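Jul 22, 2023

Started on the spare room after breakfast. The aim for the day was limited: clear the floor between the door and the far wall, sort whatever was on it, and get the textiles into some sort of order before the shelving goes up. The shelving is from Ekitz and has been in its carton since December. The instructions ask for 90 cm of clear floor on the open side and I had, on measuring, rather less than that.

Began with the cords. I keep them by function and not by length, an arrangement I have regretted before. Power leads in one box, signal leads in another, and everything braided in a third, on the grounds that braided cord snags on the rest. I tested each power lead with the meter before it went back. 14 passed. Two were open circuit and have gone in the bag for the tip. One showed continuity only when bent near the plug, so I cut the plug off and kept the cable, which is sound for the rest of its run.

The braided cord took longest. Coiled over the hand it picks up a half turn with every loop and will not hang straight afterwards, so I now lay it in alternate directions, one loop over, one loop under. It is slower by a factor of two. The ends were fraying and I sealed them over a low flame, outside, on the step. Synthetic cord melts cleanly if it is kept above the flame and not in it. If it goes in, the end blackens and sets with a hard edge that catches on cloth.

Next, fabrics. I had intended to measure everything and write it down but gave up on that after the curtains. The system I settled on was to sort by weave first and by weight second, then to fold everything to the width of the shelf, 20 cm short of its depth, so that a hand can get in behind. Plain cottons at the bottom. Brushed cottons above them. Checked cloth separately, as I use the lines for squaring up and like to be able to find it.

A note on that for next time. If the check is woven and not printed, the pattern follows the threads, and a fold made along a line will be true to the grain. If it is printed, the lines can drift, and the fold will look straight and hang crooked. The test is to turn the cloth over: a woven check is much the same on both faces. I had one length in the pile with a printed check that I had been treating as woven for years, and this explains the cushion covers. 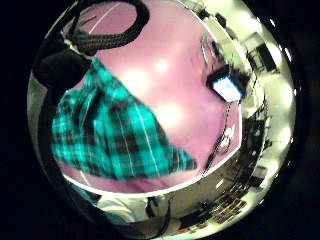 Stopped for lunch at this stage, bread and the last of the soup, and read the shelving instructions again from the start. The diagram on the third page shows the back brace fitted before the uprights are tightened. The text on the fourth page says after. I will follow the diagram. In my experience the drawings are done by someone with the product in front of them.

In the afternoon I went through the lamps and small electrical things. The Brinilance desk lamp flickers at its lowest setting. I opened the base, found the dimmer contact dull, cleaned it with a cotton bud and put it back together. It still flickers at the lowest setting, slightly less often. I have written "use at second setting" on a strip of tape and stuck it underneath. The two clip lamps are fine. The springs are stiff and could do with a drop of oil, but oil near cloth is a poor idea and I left them dry.

Labels. The old ones have lost their adhesive and drop off when a box is moved. The Claloleck tape sticks well to card and badly to plastic. On plastic it lifts at the corners overnight unless the surface is wiped with spirit first. I wiped three lids and left a fourth as it was, and will compare them tomorrow. Wording kept to two words a box. Last year I wrote full contents on every lid and all of it was out of date within a month.

Glare was a nuisance for most of the afternoon. The sun comes round after two and anything with a glossy finish throws it straight back, so that small print on a lid can only be read by tilting it. I moved the folding table out of the light, which helped the reading but put me further from the socket. The extension lead then ran across the doorway, and I taped it down at both edges. I must remember to lift it before hoovering.

Costs so far, from the notebook: shelving, brackets, tape and the replacement fuse box cover come to £241. I had set aside a little more than that, and the remainder can go on wall plugs. The ones supplied are for solid masonry and the far wall is plasterboard, which I established by knocking on it and then, less cleverly, by drilling a pilot hole in the wrong place. Filled the hole. It will want sanding.

Rang Chaturvedi, the hardware shop, shortly before they closed. They have the spring toggles in stock in the size I need but sell them only by the box. A box is more than I want. I asked them to put one by regardless.

By six the strip of floor was clear to the required width, apart from the shelving carton itself, which is now standing on end behind the door. The door opens far enough to get through sideways. The textiles are folded and stacked on the table in shelf order, bottom shelf at the left. The braided cord is hanging on a nail and so far is hanging straight.

Left to do: toggles, uprights, brace, sand the filler, check the tape on the lids. Also the box under the window marked "various", which I did not open.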